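4. Your first bin pick

Can a machine tidy up after you yet? Picking loose parts out of a bin is a great chore to find out with, and Prukari gets surprisingly far on it! Start with plain blocks before you move on to kitchen gear or shop parts.

4.1 Set the bin

1. Clamp the bin to the bench. Give it a firm push – it should not shift.
2. Mark one corner with tape so you can put the bin back in the same spot.
3. Drop in 6 blocks, any way they fall. Don't line them up.

CAUTION: Keep hands out of the bin whenever the arm is enabled.
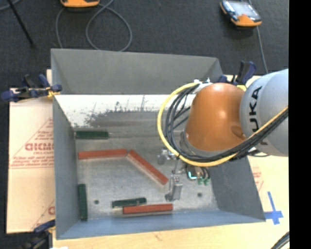

4.2 Run the pick

4. Choose Slow, then press Start. Prukari will try up to 12 picks before it stops.
5. Write down every miss, and whether the block lay near a wall.

Note: Blocks flat against a wall are still the hard ones. You'd roll one out with a fingertip without thinking. The gripper needs room for its fingers, so expect a few retries there.

6. Once the bin is clear, toss the blocks back in and go again at Normal speed.

Laundry and cutlery are covered in section 6. Laundry is slow going so far, but cutlery is really fun to watch.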